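The Second Gripper

Amr Abdelaziz had until the end of August to spend the equipment money, and he had already written the order twice. The first version went to Selham and asked for one gripper at 2278 dollars. The second went to Funcombe and asked for two cheaper ones.

He read the Funcombe quote again at his desk. Spare pads cost 108 dollars a set. Shipping was 100. The service plan was 475, and it did not cover pads.

"What do we wear out?" asked his manager, Lumenta's only other employee on that floor.

"Pads," Amr said. "Always pads."

"Then why are we talking about a service plan?"

He crossed it out. Then he went down the hall to look at the old gripper before he put anything else on paper. He laid the quote on a chair and held the tool low over the table with the fingers apart. The right pad was rough, with brownish mottling on it, and there were whitish scuffs on the top edge by the tip. The left one had a few pale specks. He had budgeted for neither.
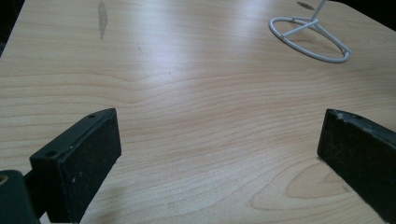
What He Sent

He sent the order at 4:40. One gripper from Selham, four sets of pads from Funcombe, no service plan. In the box marked "reason" he wrote that the old fingers would stay in use as a backup.

His manager called before five.

"Will the Funcombe pads fit the Selham?"

Amr opened the drawing and began to check the holes.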